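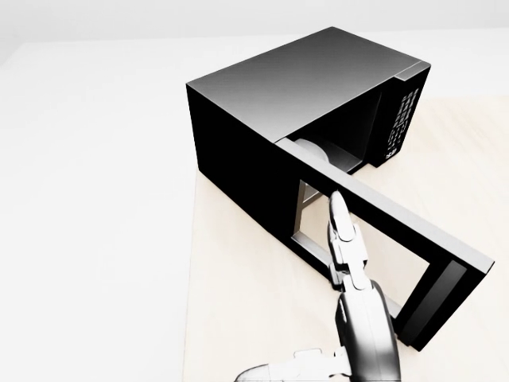
Flilia is a collection of match records from amateur soccer in the Skinmont district. It contains 3,000 matches, typed from paper referee sheets into plain CSV files. Please read the part about known problems before you calculate anything with the goal times.

## What is in the data

Each row in `matches.csv` is one match. Each row in `events.csv` is one event in a match: a goal, a card, a substitution or an interruption. The two files are connected by the column `match_id`.

| Column | File | Meaning |
|---|---|---|
| `match_id` | both | Key of the match, never used again after a deletion |
| `home`, `away` | matches | Name of the club as written in the club list |
| `pitch` | matches | Name of the ground, empty if the sheet does not give it |
| `result_sheet` | matches | Final score written by the referee |
| `result_league` | matches | Final score in the league table |
| `minute` | events | Minute of the event, see "Known problems" |
| `type` | events | `goal`, `own_goal`, `penalty`, `yellow`, `red`, `sub`, `stop` |
| `side` | events | `home` or `away` |
| `note` | events | Free text of the referee, with names removed |

For an own goal, `side` is the team which receives the goal in the score, and the unlucky player belongs to the other team. I know that some other collections do it the opposite way.

## Where the sheets come from

After every match the referee fills in a sheet and gives it to the league office. The sheets were stored in folders by club, so a match between Hoker and MacLeod could be in the folder of Hoker, in the folder of MacLeod, or in both. When I found two copies, I typed the one with the signature. If both were signed, I took the home copy.

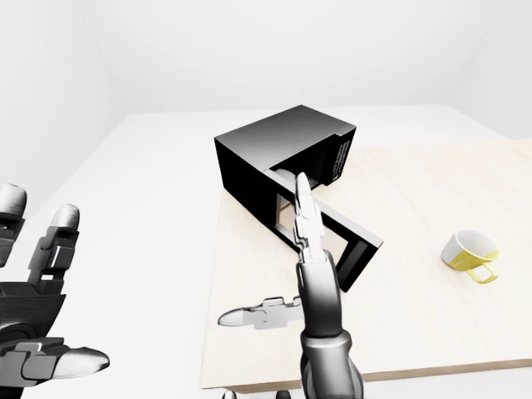 *Microwave with its door open and a robot arm reaching inside.*

Cup matches are included, friendly matches are not. A match which was stopped and played again on another day has two rows, and the first one has a `stop` event as its last event. Walkovers are in `matches.csv` with an empty `result_sheet`, as no referee sheet exists for them.

## How it was typed

I typed the sheets by hand. Scanning was tried first, but the handwriting was too different from one referee to the next, and pencil was often used in the rain. For checking, 100 sheets were typed a second time by another person who did not see my version. We compared the files line by line and discussed every difference. Most of them were in the minutes, and a few were in the side of a card.

Spelling of club names was made equal. The original spelling is not kept — I regret this now, but I cannot repair it without opening all folders again.

## Known problems

- **Goal minutes.** Many referees write the minute from their watch, others round to the next five. You will see large peaks at the round numbers. Please do not use these data to show that teams score more often at a certain minute.
- **Stoppage time.** Goals after the regular end of a half are written in very different ways. I store the last regular minute of the half and put the rest in `note`.
- **Substitutions.** They are complete for cup matches only. In league matches some referees did not write them at all.
- **Two results.** `result_sheet` and `result_league` are sometimes different. In some cases the league changed the result after a protest. In others somebody simply made a mistake, and I cannot say who.
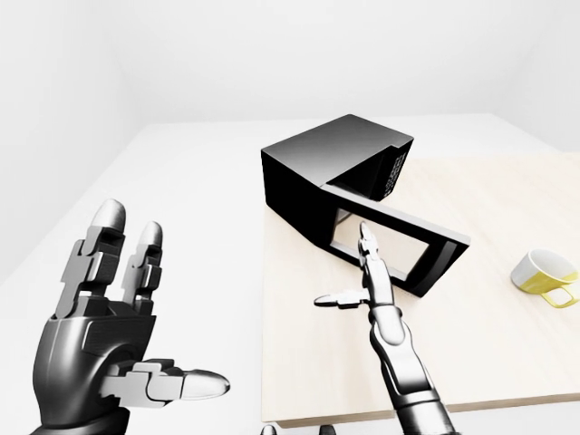 Brigitta Eberhard wrote to me that the last point needs a stronger warning, as she once built a whole table from `result_sheet` and got the wrong champion. She suggests to take `result_league` for everything about points and ranking, and the sheet only for what happened on the field. I agree with her, and the example script now uses the columns in this way.

## Privacy

Names of players and referees were removed before the first release. Shirt numbers were removed too, since in a small village everybody knows who wore the number 4. If you find a name which I missed in `note`, please write to me directly and do not open a public issue.

## Using the files

The files are in UTF-8, separated by semicolons. Empty means unknown, and it never means zero. A match without goals has the result `0:0` and no goal events.

```
python table.py --matches matches.csv --result result_league
```

The script prints a league table with three points for a win. Older seasons were played with two points, so add `--win 2` for them. The list of these seasons is in `seasons.txt`.
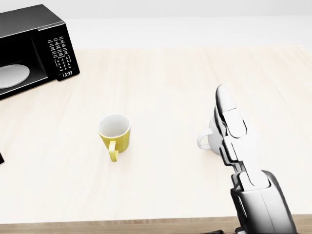

*Black microwave on a light wooden table, with a white plate behind the door window.*

## Changes

**June release**

- Club MacLeod and its second team are now separate. Before, they were mixed in the cup matches.
- Column `pitch` added.
- Own goals in the matches of Hoker had the wrong side, corrected.

**First release**

- Matches and events, without `pitch`.

## Corrections

Please give the `match_id` and say where you know the correct value from. A newspaper report is fine, a memory is also welcome — but I will mark it in `note` as a memory. I usually look at the messages on Friday evening.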